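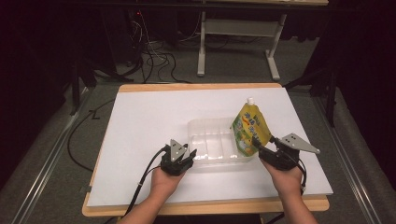 *Right gripper on the pouch, left one waiting beside the tray.*

October 19, 2023

Most of this week went into the segmenter, the piece of code that takes a long recording from the two hand-held grippers and cuts it into steps: reach, close, lift, place, open. I'd been putting it off since the summer. The old version was a single threshold on jaw width, and it had been wrong in the same ways for so long that I had stopped seeing it.

The trouble starts with soft things. With a hard block, the jaw width drops, stops, and stays there until you let go. With a drink pouch the width drops, slows down, creeps a little more while the pouch gives, and then wanders for as long as you hold it. The old code read the slow part as "still closing" and marked the grasp late. Sometimes it marked the grasp twice. On the clear tray it did something else wrong, which I'll get to.

I pulled 100 recordings and labeled the grasp times by hand, which took an evening and a half. The old segmenter missed by more than five frames on 38 of them. I expected it to be bad but I didn't expect that.

What I have now is still simple. For each hand I take jaw width and its rate of change, plus the speed of the gripper body, and run a small state machine over all three. A grasp begins when the jaws have been closing and the rate falls under a limit while the body is nearly still. It ends when the jaws open past the width at the start of the hold, plus a margin. The margin is what fixed the creeping. I had been comparing against the narrowest width seen so far, so any small relaxation looked like a release.

The same 100 recordings now give me 11 bad ones. Of those, most are cases where I move and close at the same time, and I'm not sure my own labels are right there either.

Two-handed steps were the other half of the job. The old code treated the hands as two separate streams and merged them at the end by time, so you'd get a left "reach" sitting in the middle of a right "lift" with no sign that one was waiting for the other. Jacqueline Coste suggested an explicit "idle" state for each hand, with a minimum length so it doesn't flicker. I argued against it for a day and then put it in. It's better. The planner that reads these files can now tell a hand that's holding still on purpose from one that's on its way somewhere, at least most of the time.

Now the tray. It's clear plastic on a white board, and the depth estimate goes straight through it. The perception module reports the board surface where the tray floor should be, so place targets come out a few millimeters low. I tried smoothing, which did nothing useful. For now I fit the tray outline from the color image and set the height from a number I measured with calipers. That's a hack and it lives in a config file called Cumex, after the tray project, with a comment telling me to remove it.

A few notes on the tooling, mostly for myself:

- The replay viewer now shows both jaw curves under the video, with the state names colored in. Drag a boundary and it writes the correction to a separate file. It never touches the original.
- Timestamps come from one clock now. Before this, the right hand ran 40 ms behind the left and I was correcting for it in three different places – two of them with the wrong sign.
- The longest recording in the set is 2497 frames and the viewer still loads it without stalling. It used to choke past 1436.
- Régis Langlois asked for an export to plain CSV. Done, it's under File.

I also renamed the repo from "seg2" to Gendley. If your scripts point at the old name they'll break, and you'll need to change the import at the top.

Next is the simultaneous move-and-close case. I think I need the grip force there, and I only log it at a third of the rate of everything else, so the first thing to change is the logger. I'll start on that Monday.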